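How to Set Up a Bridge Crew Night for Pestby (and Keep Everybody Happy)

Posted May 23, 2019 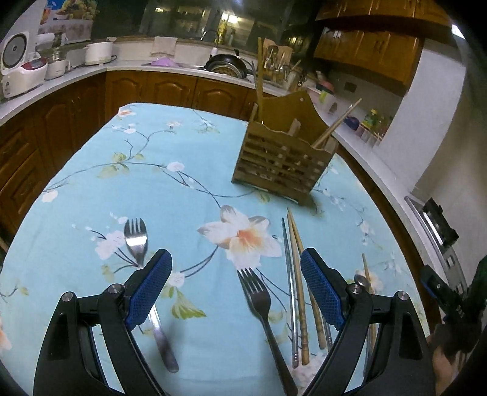
What you'll need before anyone comes over

If you've only ever played Pestby on your own, flying one little ship from one little chair, you are in for a treat. The crew mode splits the same ship across several computers, so that one person steers, another minds the shields, another works the scanner and so on, and a captain stands in the middle of it all and tries to sound calm. I've been hosting these evenings since the Wenness update, and I get asked how it's set up often enough that I thought I'd better write the whole thing down.

You need one machine to act as the host. It should be the strongest one you own, since it runs the simulation for everybody, and it should be on a cable if you can possibly manage it. The other stations can be quite modest. My engineering station is an old laptop with a missing arrow key, and it has never let us down (the engineer doesn't use the arrow keys anyway). You'll also want a big screen for the main view. A television is fine.

Everyone has to be on the same version of the game. Please check this the day before! The version number is in small gray type in the corner of the title menu, and a station that is even one patch behind will sit at "Contacting bridge" forever without telling you what's wrong.

Step 1: Start the host

Open the game on the host machine and choose Crew, then Host a Bridge. Give the ship a name you won't mind hearing shouted all evening. Under Network, leave the port alone unless you know you need to change it, and write down the address it shows you. I put mine on a sticky note on the back of the television.

The first time you do this, your firewall will probably pop up and ask whether to let the game through. Say yes for private networks. If you clicked the window away without reading it, as I did, you'll have to go into the firewall settings, find Pestby in the list and tick it by hand.

Step 2: Connect the stations

On each of the other computers choose Crew, then Join a Bridge, and type in the address from your note. A list of stations comes up and you pick one. Two people can't hold the same station, but one person can hold 2 stations at once, and for a small group that's how you'll want to do it. Helm and Weapons go together nicely. Engineering and Science do not – both of them get busy at exactly the same moment, and whoever has them will be miserable.

Once everybody is in, have each person press Ready and watch the main screen. You should see a little lamp turn green for every station. If one stays amber, that computer has connected but hasn't finished loading the map, so give it a minute before you start pulling cables out.

Step 3: Pick the right first mission

I would beg you not to start with a fight. New crews do much better with a delivery run, and my favorite is the one called Kinberg Relay. You leave the dock, cross an asteroid field, drop off a crate and come home, and every station gets something to do without anyone being rushed. It takes my groups 22 minutes if the helm is careful and a good deal longer if the helm is showing off.

In the mission settings, turn Hull Strength up to 1,000 for the first run. That's far more than the ship normally has, and it means you can bump into a great many rocks before anything serious happens. Leave Friendly Fire off. Leave Random Faults off too, at least until your engineer knows where the coolant sliders are.

Step 4: Teach people to talk

Most of the fun in crew mode is in the talking, and people are shy at first, so I give everyone a phrase or two to lean on. The captain says the name of the station before the order, as in "Helm, come left." The station repeats it back. It feels silly for a bit, and then all of a sudden it doesn't, and you'll hear folks doing it when they ask for the chips.

Science should call out anything new on the scanner right away, even if it turns out to be a rock. Engineering should speak up when something is running hot. And the captain shouldn't touch anybody else's keyboard. I know it's hard. I have had to sit on my own hands.

Step 5: Save your layout

When you've found an arrangement that works, go back to the host and choose Save Bridge Layout. This keeps the station assignments, the mission settings and each person's screen colors, so that next time you only have to load the file and let people join. Keep a copy somewhere outside the game folder. The Wenness update moved the saves to a new place and I lost two good layouts that way.

If something goes wrong

A station drops out in the middle of a mission. Don't stop the game. The seat stays open, and the player can rejoin from the same menu and pick up where they were.

The main screen stutters. Turn off Nebula Detail on the host first. It makes more difference than all the other graphics settings put together, and the nebulas still look lovely.

The Bañez Gate won't open. This one caught us for a whole evening. The gate wants a signal from Science and a power reading from Engineering within a few seconds of each other, and the hint only appears on the Science screen. Have the captain count them down and it opens up nicely.

No sound on the television. Check that the host is sending audio to the television and that the volume under Main View isn't at zero, since it has its own slider apart from the master one.

After that you can start turning the faults back on, one at a time, and bring the hull down to where it belongs. The patrol missions are a good next stop, and the convoy ones after those.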